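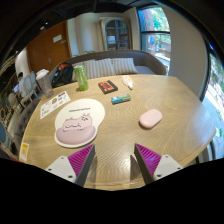

このサイトではクッキーを使用しています。閲覧を続けると、クッキーの使用に同意したことになります。 同意する / 設定

共用の机の上に残る小物について
生活デザイン演習 最終報告書

ングコボ・カニシレ(Khanyisile Ngcobo)

1. はじめに

私は留学生で、学生共同ラウンジ「フレニエル(Flenier)」を毎日のように使っています。このラウンジには大きな楕円形の木の机があります。席を立つとき、多くの人が自分の物を少し置いたままにします。飲み物、文房具、マウス、お菓子の箱などです。私は最初、これは単に片づけをしない人の問題だと考えていました。しかし演習の中で、指導のミュールバウアー先生(Gunther Mühlbauer)から「物を片づけられない人ではなく、片づけにくい机のことを調べてみなさい」と言われました。そのため、この報告書では机の形と、その上の物の置かれ方の関係について書きます。

テーマを決めたのは二月です。そのときの題名は「机の整理整頓のマナー」でしたが、途中で変えました。マナーという言葉を使うと、インタビューに答える人が緊張して、本当のことを話してくれないと感じたからです。

2. 調べた場所と机

フレニエルには、四角い机と楕円形の机があります。四角い机は壁のそばに並んでいて、一人で勉強する人がよく使います。楕円形の机は部屋の中央にあって、明るい黄色がかった茶色の木目です。縁が大きく曲がっているので、どこに座っても正面と言える場所がありません。これは話し合いのときには良いことですが、自分の場所がどこまでなのか、はっきりしません。

四角い机の場合、人は机の角や辺に合わせて物を置きます。ノートを辺と平行に置き、その横にペンを置く、という形です。楕円形の机では、合わせる直線がありません。観察をしてみると、マウスパッドを置いた人は、そのマウスパッドを基準にして、他の物を置くことが多いとわかりました。つまり、マウスパッドが小さな「自分の机」の役割をしていると考えられます。

3. 方法

調査は次の順番で行いました。

(1)机の上の物の記録
授業の前、昼休み、夕方に机を見て、置いてある物の種類と場所をノートに書きました。記録した物は全部で908点になりました。同じ物が次の時間にも残っていた場合は、もう一度数えました。残っている時間の長さも、この研究では大事なことだからです。

(2)利用者への質問紙
質問紙は短いものを作りました。有効な回答は321枚でした。日本語と英語の両方を用意しましたが、私の日本語の質問文には少しわかりにくい所があり、同じ演習の学生に直してもらいました。例えば、最初に「あなたは物を放置しますか」と書いたら、警察の質問のようだと言われました。「席を離れるとき、机に物を置いておくことがありますか」に直しました。

(3)置き場所の試作
最後に、簡単なトレイを作って机に置き、使い方を見ました。これについては第6章で説明します。

4. 物の種類について

記録した物を、使い方によって三つのグループに分けました。

一つ目は「作業の物」です。マウス、マウスパッド、充電のケーブルなどがここに入ります。これらは机の手前、つまり座る人に近い側に置かれます。第1図の机でも、手首を置く所がついたマウスパッドと、薄いピンクのマウスが手前のほうにあります。マウスパッドの手首の部分もピンク色で、丸い動物の絵がついています。作業の物には、このように持ち主の好みが出ることがあります。絵や色のある物は、他の人が間違えて持って行くことが少ないと、質問紙の自由記述に何人かの人が書いていました。

二つ目は「口の物」です。飲み物、ガム、飴などのことです。この名前は私がつけたもので、先生には少し変だと言われましたが、短くて便利なのでそのまま使います。口の物は、机の奥のほうに置かれやすいです。第1図では、白いふたの透明なカップと、背の高い緑色の缶が奥に並んでいます。飲み物を奥に置く理由を聞くと、「こぼしたときにパソコンから遠いほうがいい」という答えが最も多かったです。私も同じことをします。

三つ目は「まだ決まっていない物」です。もらったシール、小さな箱、何かの紙などで、捨てるのか、持って帰るのか、持ち主も決めていないように見える物です。第1図の場合、細かい絵がたくさん並んだシールのシートが、私の分類ではここに入ります。小さな黒い箱と、青緑と白の小さな箱は、中身がわからないので、分類の練習のときに意見が分かれました。青緑と白のほうはガムの箱のように見えるという人もいましたが、確かめることができないので、この報告書では「小箱」としました。

三つ目のグループは、数では一番少なかったです。けれども、夕方まで残っている割合はこのグループが一番高くなりました。これは私にとって予想と違う結果でした。私は飲み物の容器が一番残ると思っていました。飲み物の容器は、片づける場所(ごみ箱)が決まっているので、思ったより早くなくなります。シールには、決まった行き先がありません。

5. インタビューから

質問紙のほかに、よくラウンジを使う学生に話を聞きました。

ある建築の学生は、楕円形の机では「隣の人の物と自分の物の間に、見えない線を引く」と話しました。その線として、背の高い物を使うそうです。缶やボトルは、人の目につくので、境目として便利だということでした。私はこの話を聞いてから、記録のノートを読み直しました。確かに、二人以上が座っている時間には、飲み物が体の正面の奥よりも、少し横の奥に置かれることが多かったです。ただし、一人しかいないときにも横に置く人はいますから、これだけで境目の役割があると言うことはできません。

別の学生は、マウスを毎日持って帰るのが面倒だと言いました。軽い物だけれど、かばんの中でスイッチが入ってしまい、電池がなくなるのが嫌だそうです。この意見は、私がまったく考えなかったことでした。片づけない理由は、机の側にもあり、物の側にもあり、かばんの側にもあるようです。

「他の人の物が残っていると気になりますか」という質問もしました。気になるという人も、自分で動かすことはほとんどしません。触ると失礼だと感じるからです。私の国の家では、母が机の上の物を全部かごに入れてしまい、後で家族が文句を言います。共用の場所では、その「かごに入れる人」がいません。ここが家の机との大きな違いだと思います。

6. トレイの試作

調査の結果から、次の二つの条件を考えました。

・曲がった縁に合う形であること
・「まだ決まっていない物」を入れても恥ずかしくないこと

名前は「スキムスカ(Skimska)」としました。意味はありません。声に出したときに軽い感じがするので選びました。材料は厚紙とフェルトで、材料費は一つ500円です。形は細長い三日月のようで、外側の曲線を机の縁に合わせました。机の曲線を写すために、大きな紙を机の下から当てて、鉛筆で縁をなぞりました。この作業は一人では難しく、紙が何回も動いてしまい、三枚目でやっと使える型紙ができました。

最初の試作では、トレイの中に仕切りをつけました。飲み物の場所、マウスの場所、小さい物の場所です。しかし、使った人は仕切りの通りに置きませんでした。背の高い缶は仕切りの中で安定しましたが、ふたつきのカップは底より上が広いため、仕切りに引っかかって斜めになりました。二番目の試作では仕切りを取り、深さを浅くしました。そして飲み物はトレイに入れないことにしました。

二番目の試作を置いた期間には、シールや小箱がトレイに集まるようになりました。持ち主が取りに来たのか、誰かが捨てたのかは、私の観察ではわかりません。また、トレイがいっぱいになると、その横にまた物が置かれました。先生はこれを見て「トレイも机になった」と言いました。私はこの言葉をうれしく思いませんでしたが、正しい指摘だと思います。

費用については、型紙の失敗した分の紙と接着剤も入れて、演習全体で1,513円かかりました。フェルトは学科の余りを使わせてもらったので、この金額には入っていません。

7. 問題点

この調査には、足りない所があります。まず、記録の時間が決まっているため、その間に何が起きたかはわかりません。朝と昼に同じ場所に似たマウスがあっても、同じ物かどうか、確かではない場合がありました。その場合は、色と形がノートの記述と合えば同じ物と考えました。

次に、私がノートを持って机のそばに立つと、急に片づけを始める人がいました。そのときの記録は数に入れていますが、普段の様子とは違うかもしれません。途中からは、遠い席に座って、先に勉強をするふりをしてから記録しました。

また、四角い机との比較は十分ではありません。四角い机は壁のそばにあるので、形の違いと場所の違いを分けることができませんでした。もう一度行うなら、四角い机を中央に動かして同じ記録をしたいです。机は重いので、動かす許可と手伝いの人が必要になります。

8. 今後の予定

スキムスカの三番目の型紙は、もうできています。今度は縁の内側に置くのではなく、机の中央に置く丸い形にします。中央にあれば、どの席からも同じ距離に近くなりますが、飲み物の置かれる奥の場所と重なる心配もあります。次の学期の展示に出す前に、まず一週間置いてみて、缶やカップの位置がどう変わるかを記録するつもりです。

最後に、質問紙に答えてくださった皆さんと、日本語の質問文を直してくれた演習の仲間に感謝します。型紙が必要な方は、演習室の棚の下の段にありますので、自由に写してください。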